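Bench and handling area inspection, assembly room, Zatidden site
Period: October round
Status at close: open items remain, see comments

Ratings used: **OK** (no action), **MON** (monitor, recheck next round), **ACT** (action required before next use), **N/A**.

## 1. Access and housekeeping

- [x] Walkway from door to bench clear. **OK**
- [x] Bins emptied, lids closed. **OK**
- [ ] Cardboard and strapping removed from under bench. **ACT**
- [x] Emergency exit sign lit. **OK**
- [x] Extinguisher in bracket, tag current. **OK**

Comment 1.3: Strapping offcuts were found on the floor on the door side of the bench. Same finding as the previous round. The offcuts bin has been moved to the far wall and is not being used. Return it to its marked position.

## 2. Bench and surface protection

- [x] Bench stable, no rocking under hand load. **OK**
- [x] Tarp covers full working surface. **OK**
- [ ] Tarp flat and secured at corners. **MON**
- [x] No cuts or holes in tarp over 25 mm. **OK**
- [x] Overhang clear of the floor. **OK**

Comment 2.3: The tarp is secured at three corners. The fourth clip is missing. The material has a permanent crinkle from being stored folded, and small fasteners will sit in the creases where they are easily missed. Run a hand over the whole surface at the end of each job and before the tarp is shaken out. Replacement sheet is on order through Wandton in the same light blue. Colour matters for this item, as dark screws and washers must remain visible against it.

Comment 2.4: One repair patch noted near the back edge, adhesive sound. Second patch not to be applied. Replace the sheet instead.

## 3. Round components, handling and condition

Applies to all disc-shaped parts brought to the bench for visual check. Parts are to be supported at opposite sides of the body during the check, with the face unobstructed.

- [x] Part held from both sides, face clear. **OK**
- [x] Raised centre plate free of dents and scoring. **OK**
- [x] Outer ring checked point by point. **OK**
- [ ] Radial segments at darker edge free of dust and fibre. **MON**
- [ ] Part tagged with check result. **ACT**

Comment 3.2: Checked by eye and by fingernail. Light surface marks are acceptable on the pale casing. Any mark that catches a nail is to be recorded on the part card.

Comment 3.3: Start at a pencil mark on the rim and work clockwise, returning to the mark. Two checkers lost their place in this step during the round and had to start again.

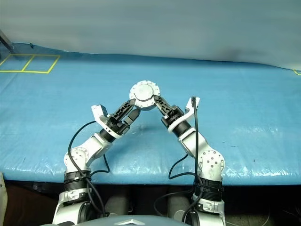 *Item 3.1: disc component gripped at opposite sides over the covered bench.*

Comment 3.4: Fine fibre was found between segments on one part from the second tray. It was removed with a soft brush. Compressed air is not permitted for this step. The source is probably the cloth lining of the tray, and the lining should be checked at the next round.

Comment 3.5: Tags were available but had not been filled in. A part without a tag is to be treated as unchecked and returned to the incoming tray, regardless of which tray it was found in. This applies to the whole batch received on Tuesday.

## 4. Trays and storage

- [x] Incoming and checked trays labelled. **OK**
- [x] Trays not stacked more than 2 high. **OK**
- [ ] Tray lining clean and fixed down. **MON**
- [x] Shelf load under 200 kg as marked. **OK**
- [x] Heavier parts on lower shelves. **OK**

Comment 4.1: Labels legible but the ink is fading. Reprint when convenient.

Comment 4.3: Lining lifting at one end of the second tray. See also 3.4. Do not tape over loose fibre.

Comment 4.4: The load plate on the left shelf is partly hidden by a notice. Notice to be moved.

## 5. Hand tools and consumables

- [x] Tools returned to shadow board. **OK**
- [x] Torque wrench within calibration period. **OK**
- [x] Brushes clean and dry. **OK**
- [ ] Solvent wipes in closed container. **ACT**
- [x] Safety data sheet available for each consumable. **OK**

Comment 5.2: Calibration by Magbanua, sticker intact and readable. Certificate filed at the office.

Comment 5.4: Container lid is split and does not seal. Wipes had dried out and were discarded. A replacement container is to be fitted before wipes are restocked. The Brilex container used in the adjoining store is the correct size and may be borrowed in the meantime.

## 6. Lighting and noise

- [x] All bench lights working. **OK**
- [x] No glare on pale or polished parts at working height. **OK**
- [x] Noise at bench acceptable for normal speech. **OK**

Comment 6.2: Glare was reported in the previous round. The rear light has been tilted back 15 degrees and the report is now closed.

## 7. Actions carried forward

| Item | Action | Priority |
|---|---|---|
| 1.3 | Clear offcuts, return bin to marked position | High |
| 2.3 | Fit missing corner clip, replace tarp on delivery | Medium |
| 3.4 / 4.3 | Recheck segments and tray lining | Medium |
| 3.5 | Recheck and tag all untagged parts | High |
| 4.1 | Reprint tray labels | Low |
| 4.4 | Move notice off load plate | Low |
| 5.4 | Replace wipe container | High |

High priority items are to be signed off at the bench by the shift lead. Medium and low items may be signed off at the next round.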